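Desks With Shelves on Top: Are They Worth the Wall?

From the Zarkalbridge Home Workers' Newsletter, January 14, 2022

Every winter somebody in this newsletter recommends a desk with a hutch. You know the kind of thing: a desk below, a tall set of shelves and little doors above, all in one piece, and a promise that your papers will rise up off the work surface and stay there. I have read this promise in the Dovness catalog and I have heard it from my sister-in-law. I didn't believe either of them, and after a few months of paying attention I still only half believe it.

My first complaint is the price. The plain desk I use now cost me 70 dollars secondhand. The cheapest hutch desk I could find near Grornivcombe, also secondhand, was 209, and the seller wanted it gone the same evening, with no help on the stairs. For that difference you can buy a perfectly good set of shelves and put it wherever you like, including in another room when you get tired of looking at it. A hutch goes where the desk goes, and the desk goes where the wall is long enough and the ceiling high enough, and in my apartment that leaves one spot, which is in front of the radiator.

My second complaint is the people who sell them. The shop photos have one plant, one cup and a row of books arranged by color. I'd like to see a shop photo with a tax folder in it, or a box of printer paper, or a phone charger that fits a phone thrown out years ago.
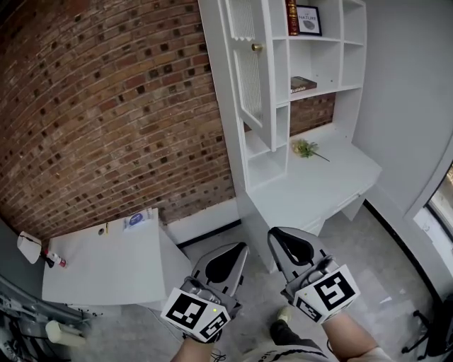

I asked readers last July what they keep on the upper shelves, and the replies were more candid than the catalogs. Pictures, mostly. Books that are handsome and don't get opened. Jouko Halonen wrote two full pages on the subject and the short version is that his top shelf has been a display shelf from the first week, and all the things he needs live on a second table that he bought afterward. He is happy with this. I pointed out to him that he has bought two pieces of furniture to do the work of one, and he wrote back that the first one looks nice.

Fair enough, it may well look nice. A tall white desk in a room with a brick wall has a lot going for it. Red brick eats up light, especially where there are dark bricks mixed in, and a big pale piece of furniture gives some of it back. I will also admit that a ribbed glass door is a clever thing to put on a shelf. You get the idea of what's behind it without the details, and the details are usually what you'd like to hide. Plain glass is a mistake in any house where people live. Solid doors are better still, but then you forget what you own.

What I don't accept is the claim about the work surface. The things that land on a desk are the small ones: a bottle, a packet, a cap that belongs to something. None of them has a place on a shelf meant for books, so they stay down where they were dropped, or they move to the nearest flat thing. If there is a side table in the room, the side table gets them. A hutch has no opinion about bottle caps. A shallow drawer does, and so does a cheap tray, and I notice the catalogs have less to say about trays.

There is also the matter of the doors. Little doors with little round knobs are pleasant to open and tedious to close, and I have yet to visit a home office where all of them were shut. If the door opens to the side and your lamp is on that side, you will be having a small argument with it every morning. Check which way the hinge goes before you pay. The Voß leaflet that came with our December mailing says up to 3 doors per unit can be rehung on the other side. I would want to see that done by the person selling it.
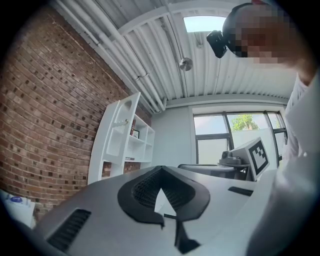

If you're going to buy one anyway

Measure the wall, then measure the baseboard. Tall furniture with a straight back stops where the baseboard begins, and the gap that leaves behind the top half will swallow pencils and postcards. Ask whether the back is notched for it.

Fasten it to the wall. On brick this means drilling, and in a rented place it means a letter to the landlord first. Old brick can be crumbly near the joints, so try one hole down low where a mistake won't show.

Decide about cables before the thing is standing. Once it's loaded you won't pull it out again, and whatever is tangled underneath will stay tangled until you move.

Load the lower shelves with what you use in an ordinary week and leave the top for the pictures. You'll put pictures there in any case.

Don't spend more than 200 on a used one, whatever the seller says about the knobs.

Letters in favor of hutches are welcome and I'll print the best of them, provided they come with an account of what is on the desk part at the time of writing.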